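Winter Driving Tips: Do Windshield Tricks Work?

Every October the same advice goes around for keeping a windshield clear, and most of it gets passed on by people who park in a garage. I park on the street. I leave for work before sunup, and I have tried nearly all of it.

Cat litter in a sock. Supposed to sit on the dash and drink up the damp. I gave it 16 nights and the glass fogged just the same. If the carpet under your floor mats is wet, a sock won't fix that. Pull the mats and dry them indoors.

Shaving foam on the inside of the glass. Works for a few days, then leaves a smear that turns every oncoming headlight into a star. I'd sooner have the fog.

Half a potato. No.

Vinegar and water sprayed on the night before. It may slow a light frost. It did nothing to real ice, and I wouldn't let it drip on the paint.

Hot water from the kettle. Please don't. A cold windshield can crack, and a new one costs more than any scraper.

What I do now is dull. Clean the inside of the glass with plain glass cleaner and a lint-free cloth, then go over it again with a dry one. Run the heat with the air conditioning on and the recirculate button off. Scrape all of it, side windows and mirrors too, before the car moves. The little porthole over the steering wheel is how people get hit in crosswalks, and police in plenty of places will write you up for it.

As for anti-fog sprays, I bought Brallex because the label promised 18 weeks. I got 17 days. Maybe yours will do better.

Wipe the headlights while you're out there. Road salt dims them more than you'd think.

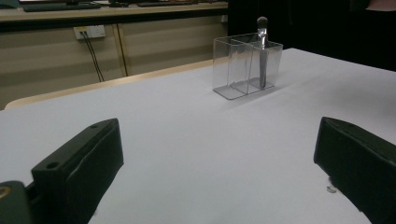

Rima Akl: Sorry, but the cat litter did help in my old hatchback. I used two big socks and changed them every week. Agree on the potato.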